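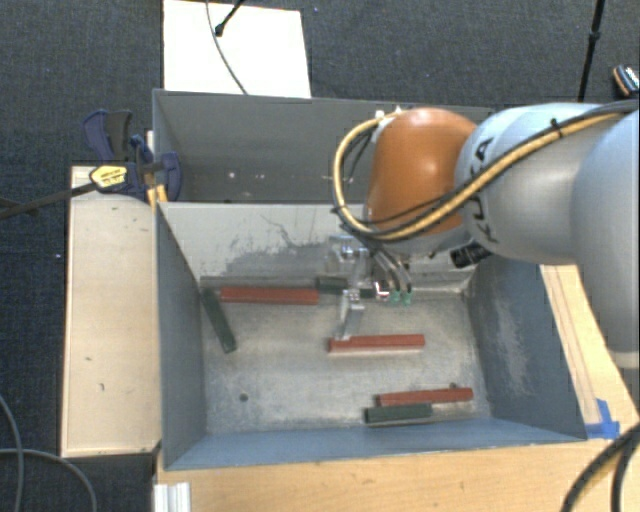 *The bin with the red and green bars*

## Scuffed metal bin: paint the floor or line it?

I keep short colored bars in a gray metal bin on a wooden bench. The walls slope in and the floor is worn and blotchy. The bars are brick red and dark green, and they slide into each other whenever the bin gets moved. I want them to stop picking up gray marks on the paint.

Would you repaint the floor of the bin or put something in it? I have part of a can of Pramberg enamel left over, so paint would cost me nothing. The bin gets emptied every Sunday and filled again.

Asked by stindulitz_bench

---

**Answer 1** – accepted

Line it. Enamel on a bin floor chips once you start dropping metal on it, and then you have flakes stuck to the bars as well as the marks.

I use plain rubber matting, the thin ribbed kind sold by the roll. With sloping walls you need to measure at the bottom and not at the rim, or the mat will ride up at the corners.

1. Empty the bin and wipe it out with degreaser.
2. Leave it 30 minutes with the lid off, if it has one.
3. Make a paper template of the floor and trim it until it lies flat.
4. Cut the mat a hair smaller than the template.
5. Drop it in. Don't glue it.

Not gluing means you can lift it out and shake it on Sundays. Mine has been in for seven months and needs replacing at one end.

Also, wipe the bars before they go back. Some of the gray is probably just metal dust.

Halvard Engström

> Comment from stindulitz_bench: Thanks, I'll get the matting. Ribs up or down?
>
> Reply from Halvard Engström: Up. Dust drops between them.

---

**Answer 2**

I painted mine with Forsberg floor paint and it looked good until spring. Two coats, sanded first. Would not do it again, but it's fine if you only keep light stuff in there.

---

**Answer 3**

Cardboard. Free, change it when it gets dirty.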